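Skokis Open Day: Worth the Drive?

I have been to enough open days to know what I am getting. There is a sign-in table, a sticker with your name on it, a speech, and a cookie. So when the Skokis business park sent out its March invitation promising "a rare look at a workplace built around people," I put it on the calendar mostly because I wanted to see how they would explain the parking.

They did not explain the parking. The old Kyriakidis textile mill has been cut up into rented work space, and the visitor lot holds far fewer cars than the mailing list suggests. I left mine on a grass strip next to the bus turnaround and walked. The invitation says the park is served by public transit. It is, by one bus, and the last one leaves at 6.

The speech came first. A man in a good jacket told us the conversion had kept the character of the building. I would like to know which character he meant. The brick is there on the street side, cleaned to the color of a new flowerpot, but the tall mill windows at the back were bricked up years before Skokis bought the place and they have stayed that way. What has been added is light from overhead, and plenty of it. 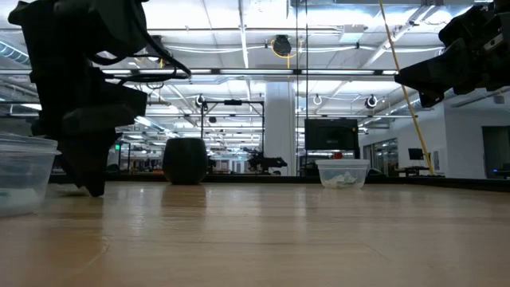
One of the work areas on the tour, with the bright lighting behind.

I asked about the lighting because it is the main thing the brochure brags about. It comes from a firm called Unine, and the claim is that people under it feel more awake and take fewer sick days. Where does that come from? A survey, I was told. How many people? The guide thought it was in the brochure. I read the brochure twice over my coffee and found a smiling woman holding a plant.

To be fair, it was not unpleasant. I had no headache after two hours, and I usually get one. But I also slept well the night before, and I am not going to give Unine the credit for that.

Noise is the bigger question in a place like this, and the tour was set up so you could not judge it. We went through in groups of 8 in the late morning, and most of the tenants had plainly been asked to keep things down. In the long hall on the second floor I could hear my own shoes. Then a delivery cart went over the joint between the old floor and the new one, and every head in the group turned. I would want to sit there on an ordinary afternoon before I signed anything.
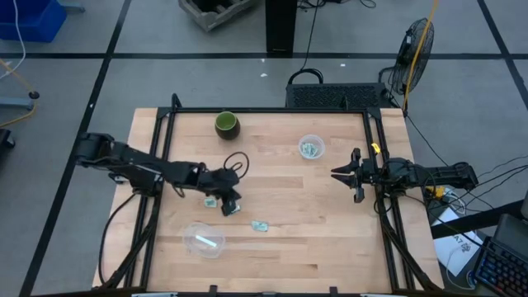

Rent was the other thing I wanted to pin down. The banner in the lobby says desks start at 600 a month. That gets you a desk in the shared room, no locking storage, and meeting rooms by the hour. A small unit with a door was quoted to me at 1,577, and heat is extra. I asked what heat came to last winter and was handed a card with an email address on it. I wrote to it when I got home. No answer yet.

The cafeteria is run by Akska, who also do the food at the county fairgrounds, and I had low hopes. The lentil soup was good. The bread was not. Prices are what you would pay downtown, which seems steep when the nearest other lunch is a gas station across a four-lane road with no crosswalk. The guide called the cafeteria "a place where ideas meet." I saw people looking at their phones, same as anywhere.

The part I did like was left off the official route. Behind the loading dock there is a short hallway with the old mill's time clock still bolted to the wall, along with a painted board of shift rules -- no spitting, no singing after the bell. No label, no rope, no spotlight. I only found it because I was looking for the restroom. If Skokis wants to talk about character, somebody might move the tour twenty steps to the left.

Should you go? If you are shopping for space, yes, but treat the open day as a first look and ask to come back at a busy hour. Get the heating costs in writing. If you only want to see the mill, the street side is free to look at any day, and the time clock is down the hall past the dock doors -- bring a jacket, it was cold back there.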